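Search this site Enter keywords

Bajpai's lead for tracking software does not like the word "solved." Tranum, the package that lines up two wrist cameras, a head view and a pair of controllers, was sold to her as exactly that. "It's a clock problem wearing a nice shirt," she says.

Her team logged 2000 takes in October and threw out 81. Most failed on time sync, she says, and the planner from Plasthorpe never noticed. "It learned the drift." 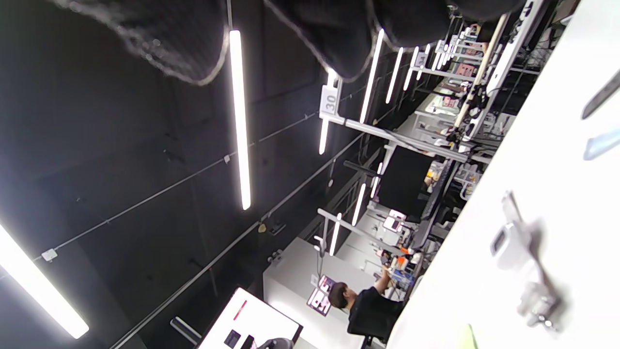
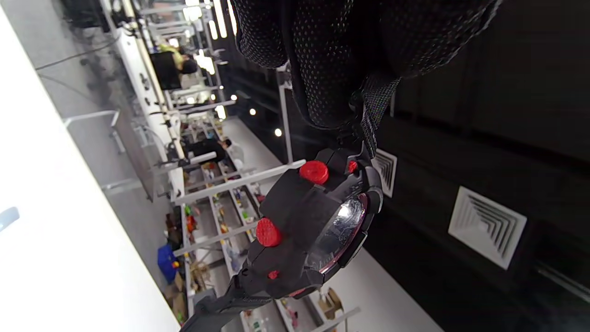
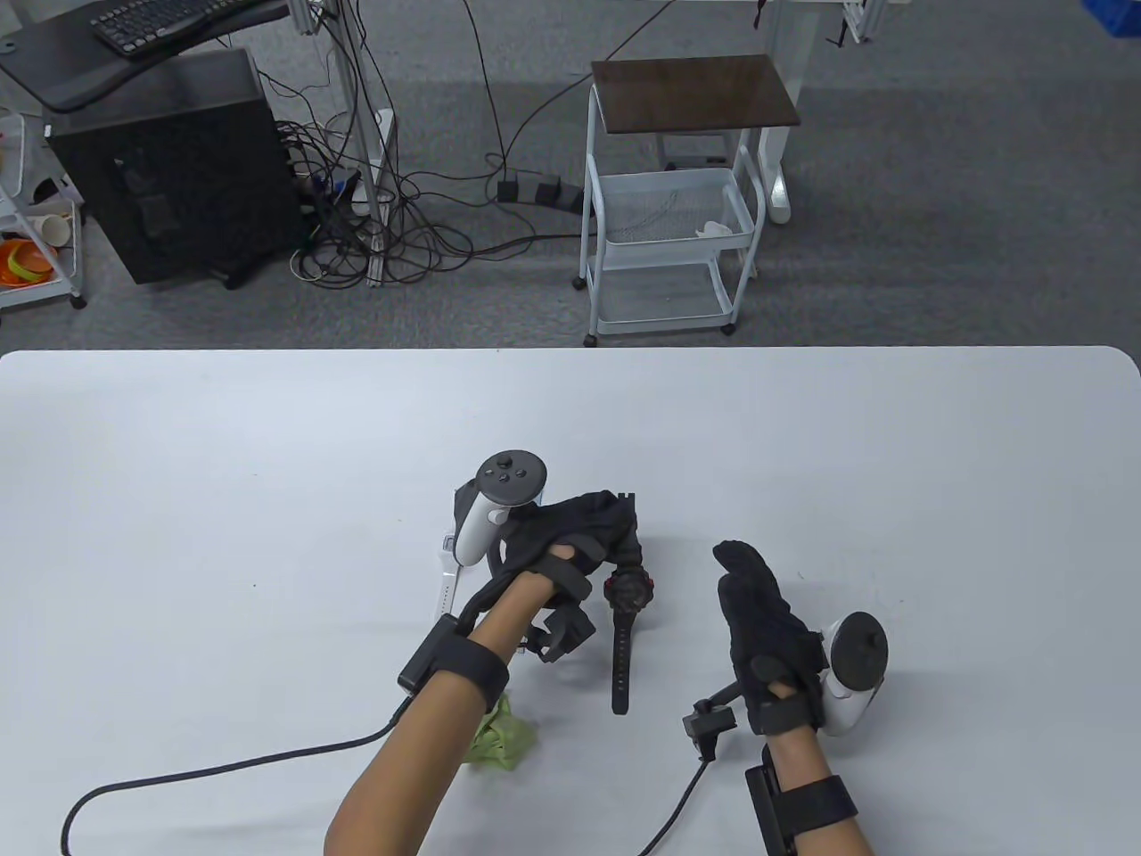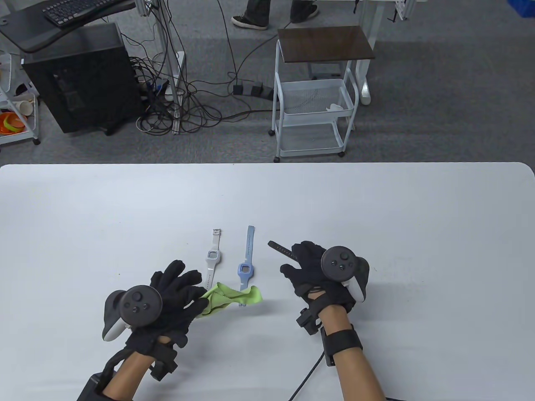 Wrist view in the first two, head view in the last two, where the gloves are at work on watches.

Straps are where she expects trouble. "A box stays a box. A strap is a new shape every time you lift it." Besier, the perception layer on top, claims a delay of 28 milliseconds. She has measured it twice and won't sign off on the number.

Would she buy Tranum again? "For 2 arms and a table, maybe," she says – then asks to see the next release first.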